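Ekside Kids uses cookies. OK / Settings

Why does paper go hard on a balloon?

Blow up a balloon – not too big! Tie it. Lay it on an old towel so it dosen't roll off.
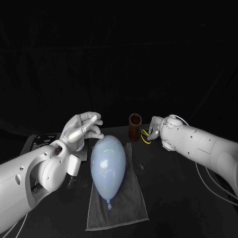 Ekside Kids, issue 155, page 6

A balloon is mostly air, squeezed in by stretchy skin. The air pushes out all over, so you get a smooth egg shape. Great for building on. Next, torn white paper and paste. Bits, not big sheets – big ones wrinkle. Gaps are fine, the next layer covers them.

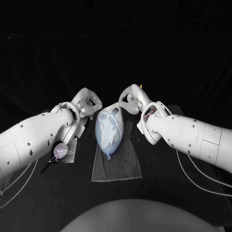 What the paste does

Paper is tiny fibers. Paste soaks in betwen them. Then the water dries off into the air, the paste stays, and everything is locked together. Hard shell! Leave it overnight, then pop the balloon.

593 shares – 3 comments

mine went squishy, too much paste
we made a Dillholm dragon egg!!
how many layers? we did four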